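Mulard white folding carton, medium: long-term use for mixed snack packets

By Tassanee Nuchit
Mon 28 February
Reading time: 7 minutes

Print this article | E-mail this article

The Mulard medium is a one-piece white cardboard carton sold flat in bundles. It is meant for gift assortments, small retail orders and pantry storage. I bought two bundles for sending out snack assortments and have now folded, filled and closed 27 of them. The contents were the usual mix: foil packets, printed plastic pouches, a few shaped packages on card or film, nothing in glass.

This review covers the carton itself, how it behaves during packing, and the surface I pack on, which affects the result more than I expected. It does not cover printing on the outside. I use plain cartons with a label.

Construction

The blank is single-wall corrugated board with a smooth white face on both sides. Empty weight on my kitchen scale is 327 grams for one assembled carton, including the lid flap. The Pladton equivalent I used before is lighter and feels it, particularly along the front edge, where the Pladton panel bows outward once the carton is more than half full. The Mulard front panel is doubled over and locks into slots in the floor. It stays flat.

Die cutting is clean. Two blanks in the first bundle had slots that were not fully punched through and needed a knife. The second bundle had none. Score lines are deep enough to fold by hand without a ruler. On a cold morning the board is stiffer and the outer face can crack slightly at the corners, a cosmetic fault that a label or a strip of paper tape will hide.

The white interior is the main reason to pay the difference over brown board. Most snack packaging is bright, and against white you can tell at once what is in the carton and what is missing from the list. Against brown board I regularly overlooked anything gold, orange or dark red. The white face does pick up gray smudges from ink and from dusty fingers, and these do not wipe off. An eraser removes most of them.

Assembly

Fold the side walls up, turn the corner tabs in, roll the front panel over and press the locking tabs down. The tabs are tight on the first fold and slightly looser on every fold after that. I have reopened and flattened one carton several times as a test, and by the fourth cycle the left locking tab no longer held without tape. Treat it as a shipping carton that can be reused once or twice.

The instructions printed on the bundle wrapper are a single line drawing with arrows. The arrow for the corner tabs points the wrong way. Tabs go inside the rolled panel.

Packing surface

I pack on a long table under a Plendell tablecloth, white with a black grid. The cloth was a separate purchase and is not sold as packing equipment. The grid is useful for lining up cartons and for setting packets out in rows before they go in. It is not accurate enough to measure against. Wherever the cloth ripples the lines pull together, and a row laid along them will drift.

Reflective packaging is the hardest to keep track of on a patterned cloth. A narrow silver foil packet takes on whatever is near it, and I have closed a carton with one of them still lying on the table. I now lay out foil first and printed packets second, and pack in the same order.

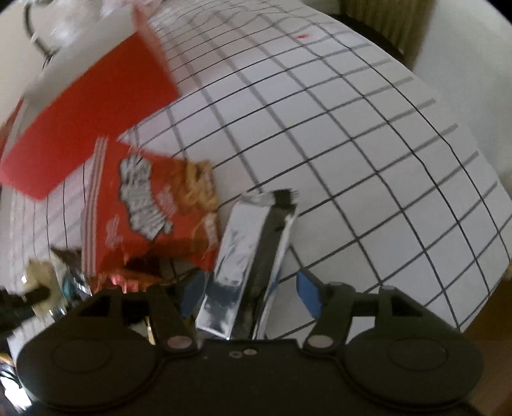 Long foil packets also set the limit on how the carton can be arranged. The floor of the Mulard medium is wide enough that they lie flat along the back wall, end to end, without bending. In the Pladton they had to go in diagonally, which wasted both corners. If your assortment includes anything long and thin, lay one on the flat blank before folding and check it clears the score lines on both sides.

The cloth should be smoothed or clipped before work starts. A carton slid across loose fabric will drag it, and anything already laid out moves too. I use four table clips. The cloth washes without the grid fading so far, though it comes out of the machine creased and needs ironing if you care about the lines. Plain oilcloth would be more practical. I keep the grid because I like the rows.

Loading

My working load is 44 small packets per carton, mixed. That fills the floor and a second layer with enough space left for a folded sheet of tissue under the lid. More will go in, but the lid flap then rides up at the front and the locking tab has to be forced.

Order of loading, which I arrived at by trial:

1. Long foil packets along the back wall.
2. Flat pouches on the floor, seams facing down.
3. Filled or puffed packets in the second layer.
4. Shaped packages last, face up.

Shaped packages are the awkward ones. Anything with a wide top and a narrow lower section, such as the yellow lollipop-shaped hawthorn packs with the Minion on the front, leaves dead space on either side of the narrow part. Alternating them top to tail recovers most of that space. It also means half of the printed faces are upside down when the carton is opened. For a gift I accept the lost space and put them all the same way up. For storage I alternate.

Pouches with crimped corners should not be pushed into the carton corners. The points catch in the gap where the corner tab meets the side wall, and when you lift the pouch out again it can bring the tab with it. I set them a finger's width off the wall and fill the gap with tissue.
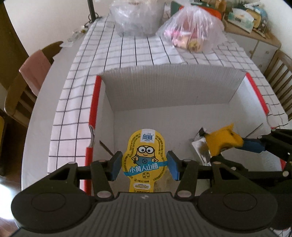
Does the floor of the carton need tape?

For a normal load of packets it does not, because the floor is a single continuous panel with no center seam. Tape is worth adding along the front lock if the carton will be carried by its lid or mailed without an outer bag.

Closing and transit

The lid folds over and tucks behind the front panel. There are two side ears which go down inside the walls. With a correct load it closes with light pressure and stays closed when turned upside down. I did this test over a bed, with the standard assortment, and the ears held. With an underfilled carton the lid also holds, but the contents shift toward one end and the carton feels unbalanced in the hand. Tissue or a folded sheet of kraft paper cures it.

Of the cartons sent by mail, one arrived with a crushed corner and the remainder were undamaged apart from scuffing. White board scuffs visibly. If the outside appearance matters on arrival, use an outer bag. The crushed corner did not open, and the packets inside were reported to be intact.

I stacked closed cartons five high in a closet through the winter. The bottom one shows a slight dip in the lid and no other change. I would not go higher with heavier contents.

Comparison

Against the Pladton: the Mulard is heavier, stiffer, easier to load with long items and more expensive. The Pladton is better if you flatten and reuse, as its tabs are longer and tolerate more cycles.

Against the Ravn rigid box: the Ravn arrives assembled and has a separate lift-off lid. It looks better as a gift and takes up far too much storage space when empty. I keep a few for birthdays. The Ravn lid also has no lock at all and needs a band or ribbon for any kind of travel.

Faults noted

Incomplete slots on two blanks. Misleading arrow on the wrapper. Locking tabs loosen with reuse. Interior marks easily. Bundles are held by a tight plastic strap that dents the outermost blank on each side, so the first and last carton of every bundle have a crease across the lid. I use those two for my own pantry.

Verdict

Recommended for one-way use with light, mixed contents. The board quality and the doubled front panel justify the price over thinner cartons. Not recommended if you expect to fold and unfold it repeatedly. I will reorder in March and report whether the slot problem recurs.

Print this article | E-mail this article

Comments

Suleiman Aliyu
Agree on the front panel. I have the large size from the same maker and it behaves the same way, except that the floor sags a little when lifted from the ends. Do you store the flat blanks upright or lying down? Mine curled standing up.

Tassanee Nuchit
Lying down, under a shelf, with the strap cut off as soon as they arrive. The strap does more harm than the storage position.

Araceli Cabello
The top to tail trick works for lollipops too. I tried it with the big swirl ones and got an extra row in. Looked a mess but it was for my brother so who cares

Mayuree Kamolrat
Where did you find the clips for the tablecloth? The ones I have are for thin plastic tables and will not open wide enough for wood.

Fongchan Khunthong
I disagree about the Pladton. If you fold the front edge slightly past square before loading, it does not bow nearly as much. Still too short for long packets, I grant you that. My main complaint with the Mulard is the smell of the board when the bundle is first opened. It goes after a day or so with the blanks fanned out.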